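Niltdale Studios — room check, Room 3
Clokanham site
Checked by: Trí Khương
Date: 23 December 2018

Last check was in June. The same list has been used so the two can be compared. Each item is marked OK, Action or Note, with a comment where one is needed.

1. Door and way out
Door opens fully and closes on its own. OK.
Sign over the door lit. OK.
Route from the table to the door. Note. Wide enough, but coats had been left over the chair by the door. I moved them to the hooks.

2. Table
Stands level, no rocking. OK.
Top clean and free of chips. OK. White tops show every mark, so please keep wiping this one down at the end of the day with a damp cloth and no cream cleaner. The Kova spray is fine.
Board at the back of the table. OK. Pushed it by hand and it did not shift. It stops small things rolling off the far side and should stay where it is.

3. Small items on the table
Cup kept away from the edge. OK. It is ceramic and will break if it goes on the floor, so it belongs near the middle of the top.
Nothing standing in liquid. Note. Drinks are still not allowed on this table. The cup there is for bits and pieces and should not be used for tea.
Thin clear items. Note. They are hard to see against a white surface. Put them back in the tray when you have finished, and check the floor as well, as one underfoot is an easy slip.

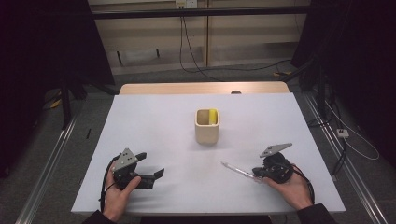

4. Sockets and cables
Wall outlet. OK. Faceplate firm, no cracks, no scorch marks.
Cables from the outlet. Action. Several hang down in loops and run across the carpet. None are damaged, but the one running off to the right is a trip risk for anyone going behind the table. Fit a cable cover or clip it along the foot of the cabinet. A cover in the Leone range, length 118 cm, would do the job. Asked for one in June and it has not come — I have put the request in again, number 335.
Cables at the table. Note. Keep any slack to the side and clear of feet.

5. Floor
Carpet flat, no lifted edges. OK.
Loose items. Action. Small yellow item on the floor by the dark stand. Pick up and put away.

6. Stands, bar and curtain
Stand legs. Note. They are dark and the back of the room is dim, so they are easy to catch with a foot. White tape round the bottom of each leg would help.
Black bar. OK. Fixings tight.
Curtain. OK. Clear of the sockets and not trailing.

7. Cabinet
Doors and shelves sound. OK.
Top of cabinet. OK. Nothing stored on it.

8. Lighting
Light level at the table 450 lux. OK.
Light level behind the table. Action. Too low for anyone looking for a plug. Leave the rear lights on when people are working back there.

Actions to be cleared before the room is next booked. Send me a note when the cable cover is down and I will come and look at it.

T. Khương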